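Filed under: Opinion, Automation, Workshop Practice
Search this site Go
Home Articles Events Join Contact

Write the rule for the tray

I have sat through more talks on robot rules than I can count, and nearly all of them were about fences, stop buttons and who signs the risk form. Good things, all of them! But I'd like to put in a word for the humble rules, the ones about where a part lives before a robot picks it up. At Tenerwood we spent most of February arguing about bins, and I enjoyed nearly every minute of it.
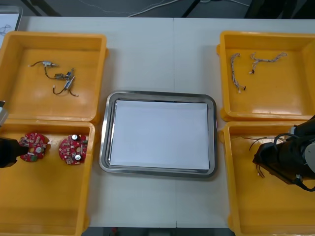
Kitting table, four bins and the lined tray.

Our rule sheet had grown to 13 pages, and Loïc Poulain (bless him) cut it down to two. What survived is simple – one kind of part to a bin, paper in the tray, and nothing set down on the tray that isn't part of the kit. I missed a few of my own paragraphs, I'll admit, but people read the sheet now.

Wire harnesses are where I get stubborn. A circuit board stays the shape it was made, while a harness flops and spreads and reaches for its neighbors, so a standard that only says "place the part" leaves a great deal unsaid.

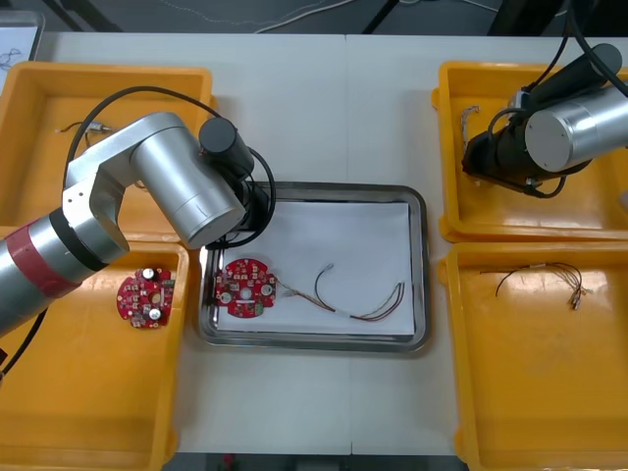 Should the rule say which way a harness has to lie?
Only as far as the next person needs it. We ask that the connectors be easy to reach and leave the rest of the bundle alone.

Small parts with springs and leads deserve the same care, and I would love to see a shared standard say how close together they may sit before a pick is attempted. Leaving that to each shop's taste makes it awfully hard to compare notes.
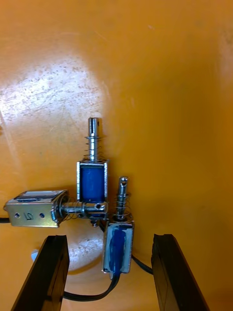 Tenerwood Automation Club – Good Practice Group

If your own sheet has a line on spacing, please send it along, even if it's scribbled in a margin. We'll go over the replies at our next bench night.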